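Spreader season, and a word about calibration

I got my tow-behind spreader out in February this year, which is early even for me, and I'm glad I did. The Runora we've had on the lot in Gresalbridge has been through 13 seasons (I know because Elvira Ríos wrote the year on the hopper in paint marker) and the gate had seized up solid over the winter. Old fertilizer does that. It pulls damp out of the air and turns to something like concrete, and then you're standing there with a lever that won't budge.

So, first thing: take the hopper off if yours comes off, and scrub the gate and the agitator with warm water and an old dish brush. Let it dry all the way. I put a little dry silicone on the slide, no grease, because grease grabs dust and you'll be doing it all over again by Memorial Day!

Second thing, and this is what most of you wrote in about: the numbers on the dial. They're a starting point. My 10 and your 10 will not put down the same amount, even on two spreaders that left the factory on the same truck. Tire pressure matters, ground speed matters, and how fine the product is matters a lot.

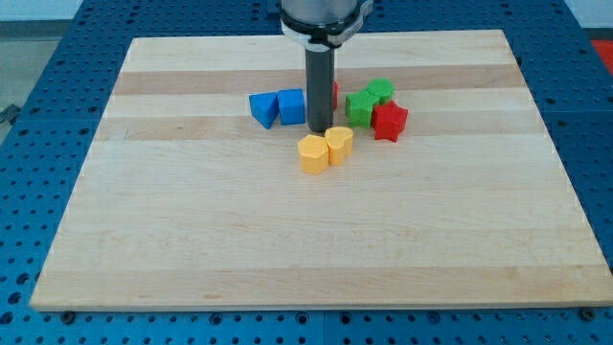

Tool tip and plastic blocks on a striped maple board.

Jhonatan Guzmán showed me the way he checks his, and I've used it ever since. He marks off 2,000 square feet with string and four stakes, weighs what he puts in the hopper, makes his passes at his normal mowing speed, then weighs what's left. The difference is what you really put down. If you wanted more, open the gate a notch and go again on a fresh patch. (Please don't go again on the same patch. I have done this. I had a stripe until August.) Write the setting on a bit of tape and stick it under the seat, with the name of the product next to it.

A few of you asked whether the Rekevard hitch pin fits the older Ospina drawbars. It does, but the hole on the Ospina is a hair bigger, so you'll get some rattle. I slipped a washer on each side of mine and it quieted right down. Check the clip before you head out on a slope, too, those little spring ones get tired.

One more on hoppers. If yours is rated for 100 pounds, that's on flat ground with the tires up to pressure. On our back hill I fill it halfway and make two trips, and the tractor steers much better for it.

Next month I'll get into dethatchers, and whether you need the weight tray or can get by with a cinder block and a ratchet strap. If you have a strong opinion on the cinder block, send it to me before then, I'd love to print a couple.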